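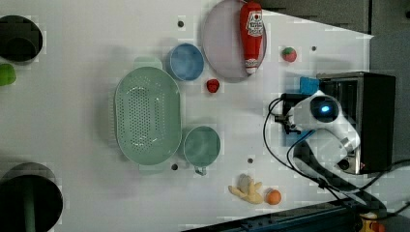 Dance Touring and Production, Week 6
Getting a full-length ballet into a house that wasn't built for it
Notes to go with the lecture

Last week we got as far as the contract, so I'm picking up from the morning the trucks pull in. I'm going to lean on one tour all the way through, the Bornine Ballet's November run, partly because I was on it and partly because it had four very different theaters in a row and I still have my notebook (coffee stains and all!).

The repertory was one big story ballet in two acts and a mixed bill of three short pieces. Presenters love that pairing. The story ballet sells the tickets and the mixed bill gets the critics in, and if you're lucky the two can share a lighting hang.

Start with the floor

Before you ask a theater anything else, ask what's under the vinyl. Drovcombe had a sprung floor and we were laid and taped by 11 a.m. Grodport had wood laid straight onto concrete, and the dancers would have felt that in their shins by the second act. We carried our own sprung panels for exactly that stop, and they took 90 minutes to go down. Write that kind of number in your schedule before you write anything nice like a lunch break.

Rake is the other one. A raked stage slopes toward the audience, and anyone who has trained on the flat will drift downstage in their turns the first few times. Give the company a full class on it. I mean class, with barre and center, and please don't count a quick walk-through in sneakers.

House size and what it does to the dancing

Drovcombe seats 800 and Gilmartin seats 404. Same ballet, same week. In the bigger house the mime scenes had to be broad enough to read from the back of the balcony, and then two days later the front row at Gilmartin was practically sitting in the village square. Our rehearsal director, Conall Geraghty, took the principals through the mad scene again and brought everything down - smaller hands, slower head, far more stillness. I thought it was the best performance of the tour, and I've been arguing with people about it ever since.

Gilmartin's wings were also very shallow. Twenty-odd women in long tulle skirts do not vanish neatly into shallow wings. We cut the last row of the corps and respaced Act Two in the afternoon, on stage, with the music played from a laptop. Look at the spacing charts in your packet and find where the diagonal changes.

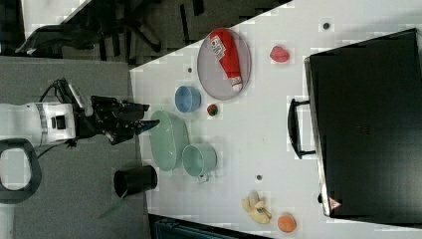

A red ketchup bottle on a gray plate, near a pale green oval dish.

Orchestra or recording

Two of our stops had a live orchestra, and the other two had recorded sound. Everyone asks me which is harder. Live is harder to plan and much kinder on the night, as a good conductor will wait for a dancer who needs one more breath on a balance. With a recording the stage manager has to know the score as well as the conductor would. My cue book for the story ballet ran to 581 cues with lights, fly and sound all together, and I'd marked every single one against the music.

For Saturday

Pick either Drovcombe or Grodport and draft the load-in from truck doors to the half-hour call. Put the floor in first, leave the dancers at least an hour on stage, and tell me what you'd drop if the truck came late. One page is plenty. Bring a pencil, we'll be swapping drafts and crossing things out.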